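ワークデスク Hikero(ヒケロ) 白天板・T字脚タイプ

商品番号 646-11
メーカー Kekari
カラー ホワイト
区分 オフィス家具 > デスク > 大型天板
納期 受注後にご案内

商品について

Hikeroは、壁沿いに長く置いて使う白天板のデスクです。手前の角に丸みをつけ、前縁の途中にゆるやかなカーブの切り欠きを入れてあります。カーブから先は奥行きが浅くなるので、幅の広い側を作業用、狭い側を物置き用と分けて使う方が多いようです。

もともとは共用の作業室向けに作られた型で、最初の納入先は設計事務所のPidovでした。複数人が交代で立ち寄る部屋では、角に体が当たるという声がよく出ます。Hikeroの角の丸みは、その要望を受けてKekariの設計担当Asmaa Ragabが図面を引き直したものです。カーブの位置も試作の段階で二度動かしています。

天板は無地の白で、木目や柄は入りません。照明の反射を抑えたつや消し仕上げです。白い机は資料や部品を広げたときに見分けやすい反面、こすれ跡や細い線は濃色の天板より目に付きます。購入前にこの点をご了承ください。

脚は白い金属製で、床に接する部分が平たく長いT字の形になっています。脚の間に横板がないので、椅子の出し入れや足の置き場に困りません。支柱の根元には赤い差し色が入ります。差し色の変更は承っておりません。

設置について

設置は壁付けを基本としています。部屋の隅に狭い側を寄せると、カーブの前に人が立つ余地ができます。冷蔵庫や暖房器具のある部屋では、扉の開く範囲と放熱の妨げにならない距離を先に確かめてください。天板の下に収納を入れる場合は、脚の足先が長いため、収納の置き場所を脚の位置に合わせて決めることになります。

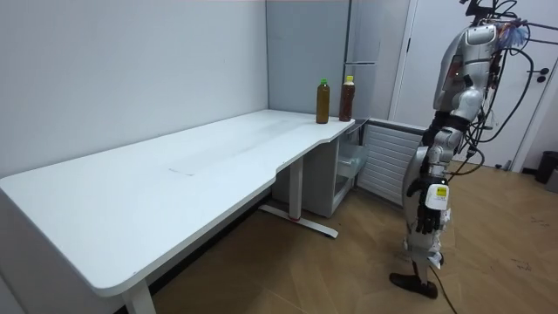
写真:Ebuka Jibrin/Kekari

写真の設置では、デスクの奥の端の下に薄いグレーの収納ユニットを入れています。前面が開いた形で、中に半透明のプラスチックの引き出しが見えます。この収納は別売のため、Hikeroの価格には含まれません。冷蔵庫、飲み物のボトルも商品には含まれません。

奥の狭い側は、ボトルのような背の高い物を壁際に寄せて置いておくのに向いています。広い側に飲み物を置かないという決まりを作っておくと、書類や機器にこぼす心配が減ります。

配線について

天板に配線用の穴はありません。標準では天板の後ろ側から線を下ろします。脚に沿わせる面ファスナーの結束帯を11本同梱しています。壁にぴったり付けるとプラグの頭がつかえることがありますので、コンセントの高さをご確認のうえ、必要な分だけ壁から離してください。

電源タップを天板の裏に取り付けたい場合は、Gagnonの吊り下げトレー(別売)が使えます。取り付けは付属のねじを使い、それより長いねじは使わないでください。天板の表に抜けるおそれがあります。

お手入れ

普段は乾いた柔らかい布で拭いてください。手の跡や灰色っぽいくすみが出てきたら、薄めた中性洗剤を布に含ませ、固く絞って拭き、そのあと水拭きと乾拭きをします。研磨剤入りの洗剤、メラミンスポンジ、シンナー類は仕上げ面を傷めます。

飲み物をこぼしたときは早めに拭き取ってください。お茶やコーヒーの色は、白い面では時間がたつと残りやすくなります。輪じみが気になる場合はコースターの併用をお勧めします。

脚の足先には床のほこりがたまります。掃除機のノズルを横から当てるか、雑巾で拭いてください。支柱の根元の赤い部分は強くこすらないでください。

組み立てと搬入

天板が大きいため、組み立ては二人以上で行ってください。先に脚を仮留めし、天板を載せて位置を合わせてから本締めします。最後に足先の下の調整ねじで水平を取ります。床に傾きのある部屋では、水平を取り直したあとにもう一度ボルトの緩みを確認してください。

搬入経路は、玄関、廊下、曲がり角、エレベーターの順に寸法を測り、ご注文時にお知らせください。天板が通らないと判断した場合は、担当者から折り返しご連絡します。階段での荷揚げは別途お見積りとなります。

移動させるときは、天板の端を持って引きずらないでください。脚の付け根に無理な力がかかります。上の物を下ろし、二人で持ち上げて運びます。

ご注文の前に

左右の向きは注文後に変更できません。デスクの手前に立って、カーブが右寄りか左寄りかをご指定ください。図面が必要な方には、設置する部屋の寸法をいただければ配置図を作成します。

天板の色見本は300円でお送りしています。見本の返却は不要です。照明によって白の見え方が変わるので、実際に置く部屋でご覧ください。

保証の対象は脚の溶接部と天板の反りです。使用に伴う擦り傷、汚れ、変色は対象になりません。部品の追加注文には、脚の内側に貼られたラベルの番号が必要です。

掲載内容は2022年3月29日現在のものです。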